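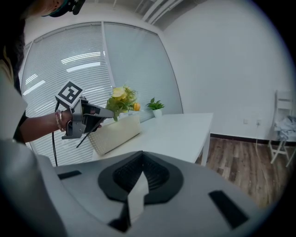 Flowers first, then the folding: an afternoon with the Bimeck hand kit

Tobias Boateng puts the kettle on before he will talk about grippers, and I was glad of it, having come the long way round through Brostlow in the rain. He looks after customers for Mollano, the small firm behind the Bimeck, a pair of hand-held grippers that people carry through ordinary jobs so that a robot can later be taught the same movements.

"People expect a big arm bolted to a bench," he says, stirring. "And then we hand them something they can hold, and they sort of laugh, and five minutes later they're tidying a table with it and they've forgotten I'm there."

The table on the day had a flowers-and-basket sort of homeliness to it, with artificial roses in pale yellow and a little potted plant beside them. I asked whether flowers weren't a bit unkind to a beginner. He was quite cheerful about it. "Oh, they're awful! Leaves everywhere, nothing stays where you left it. But if you only ever pick up blocks, you get a robot that's very good at blocks."

Each gripper carries a square black-and-white marker on top, which lets the software work out where the hand has got to. Tobias says this is what most buyers ring up about, usually having covered it with a sleeve. "I've done it myself, in a big cardigan. Lost a whole morning."

The full kit costs £1384, with a spare set of finger pads at £166, and I did wonder aloud if that would put off the smaller workshops. He thought for a while. "It's a lot of money, I won't pretend otherwise. We do lend one out for three weeks, and most of them come back with an order, though one came back with jam on it."

My own go was humbling. The squeeze is lighter than you'd think, and my wrist was tired after four tries. Tobias would like a softer handle on the next version, and a longer cable, which his colleagues at the Tillman workshop are trying out now. They hope to have it ready in September.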